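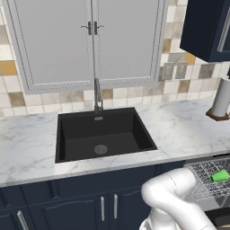
Unassigned work is work that a team depends on and that does not appear in anyone's job description, goals or review form. The people we interviewed had many names for it: chores, extras, glue, favors, "the other stuff." Taking minutes counts, and so does ordering a farewell card, fixing the shared calendar, showing a new hire where the templates are kept, or chasing a late reply from another department. Housekeeping tasks came up first in most interviews, perhaps as they are the easiest to picture. A sink like the black one in Figure 1, set into a white marble counter with the faucet behind it, is used by a whole floor and is listed under no one's duties. The same is true of the team's shared inbox, and most of this section deals with cases of that second kind, where the task is done at a desk and is harder to see.

4.1 Setting and data

The findings come from two firms with offices in Nukumham. Skuvar handles claims paperwork for small insurers. Ebihara designs and sells labeling equipment. We followed seven teams for 12 weeks, ending in February 2024. Over 80 employees kept a short diary, filled in at the end of each shift or working day, in which they noted any task they had done that they did not regard as part of their job. They also noted how the task had come to them. The choices were: asked by a manager, asked by a coworker, took it on without being asked, and inherited from someone who had left or changed roles.

Team leads kept a separate diary. In theirs, they wrote down the unassigned tasks they had handed out and the ones they had noticed someone doing. The two sets of diaries were matched by Ayane Kubo, who was not present at the interviews and did not know which entries belonged to people with a pending promotion case. Where an entry was too vague to match ("helped out," "sorted things for the others") it was left out of the comparison and kept for the reading of the interviews.

Both firms used Oveck, a task-tracking tool, for their regular work. We had access to the ticket titles and the name of the person each ticket was assigned to. We did not have access to comments or attachments.

4.2 How tasks arrive

The request from a manager was the form of arrival we expected to dominate, and in the interviews people did talk about it the most. In the diaries it was less common than being asked by a coworker. Such requests were usually small and often came by chat message. They were worded as questions about availability ("are you busy?") and the task itself was named only in the next message, once the first had been answered. Several people at Skuvar told us they had started to wait before answering that kind of message. One claims handler said she would rather get the whole question at once, even if the job was a tedious one.

Inherited tasks followed a different path. They tended to be regular, such as a monthly export or the weekly check of a supplier list, and the person doing them could often not say who had wanted them in the first place. At Ebihara, a sales coordinator had been sending a spreadsheet to a group address since her predecessor left. During the study she asked the group who was reading it and got one reply, from a person who thought it was sent automatically. She continued to send it. When we asked why, she said that stopping would have required a decision and that she did not know whose decision it was.

Tasks taken on without being asked were the hardest to record. Some diary keepers told us they had left them out in the first days, thinking that a thing they had chosen to do should not be reported as a burden. We changed the wording of the instructions to make clear that the diary was a record of tasks and was not a record of complaints. Entries of this type went up after that. We therefore treat the early entries with care and do not draw any conclusion about change over time from them.

4.3 Who is asked

Coworkers and managers appeared to use different rules when they chose someone to ask. Managers went to people who had done the same task before. Coworkers went to people who were easy to reach, meaning those who sat nearby or answered messages quickly. The result in most teams was similar, as the person who had done it before was often the person who answered quickly, but the reasons given in the interviews were distinct and we think they call for different remedies.

A rule based on past experience has an obvious practical side. A team lead with a deadline will ask someone who needs no instructions. The effect over several weeks is that a task which was given once as a favor turns into a habit of the team. One lead at Skuvar described looking back through his own diary and finding the same name against the visitor schedule every time. He had believed he was rotating it. He had in fact rotated it for a short while in October, before the study began, and then stopped when one of the schedules went out with an error in it.
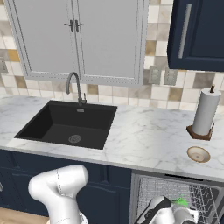
The rule based on being easy to reach works against people who are good at answering. In the two teams with a mix of office and home working, those who came to the office on most days recorded more requests from coworkers, and their tasks were more often physical ones — letting in a visitor, finding a parcel, restarting the printer. People working at home recorded more requests that involved reading or checking something. They also said no more often. We asked about this in the interviews, and the usual answer was that a message can be left for an hour and a person standing by the desk cannot.

Length of service mattered less than we had assumed. New hires did receive many small requests, but they also asked for some of them. A junior designer at Ebihara said that taking the minutes was the only way he had of learning who made which decisions. He was content with the arrangement for as long as he felt he was learning from it, and later he told his lead that he would like to hand it over. The lead agreed, and the minutes passed to the next person to join. Whether that person wanted them was not discussed.

4.4 What managers notice

Matching the two sets of diaries showed that managers noticed the tasks they had handed out themselves and few of the others. This held in all of the teams. A request between coworkers was seldom seen by the lead unless something went wrong with it. Inherited tasks were seen least. In one team, a lead learned from the closing interview that a monthly report she received was put together by hand by a member of her own staff.

The tracking tool did little to close this gap. Staff could open a ticket in Oveck for any task they liked, and a few did so at the start of the study. Most gave up quickly. The reason they gave was that a ticket took longer to write than some of the tasks took to do. Others were concerned about how it would look. A ticket called "reorder badges" on a list of client work might be read by a manager as a sign that its owner had too little to do. One person opened tickets only for unassigned tasks that had a technical-sounding title.

Reviews reflected the same pattern. The review form at Skuvar has a box for contributions to the team, and staff were told to fill it with specific items. Those who had kept a diary said the box was easier to fill than in earlier years. At Ebihara there is no such box. Employees there who wished to mention unassigned work had to bring it up in conversation, and most did not, saying that the meeting was short and that they wanted to spend it on pay or on training.

4.5 Limits of the data

A diary changes what people pay attention to. Some of the participants said they had begun to turn down requests once they saw how many they had written down, so the totals may be lower than they would have been otherwise. Others wrote down tasks that a coworker in the same role listed as ordinary duties. We kept both versions, as the disagreement is of interest in itself, and we return to it in Section 5.

The teams were put forward by the firms. It is possible that teams with open conflict over chores or minutes were not offered to us. Both firms also have most of their staff in Nukumham, in a single building each, and the role of being easy to reach may be smaller in a company that is spread over several sites. Finally, we did not measure how long each task took. Diary keepers in the pilot found it difficult to estimate, and they asked us to drop the question.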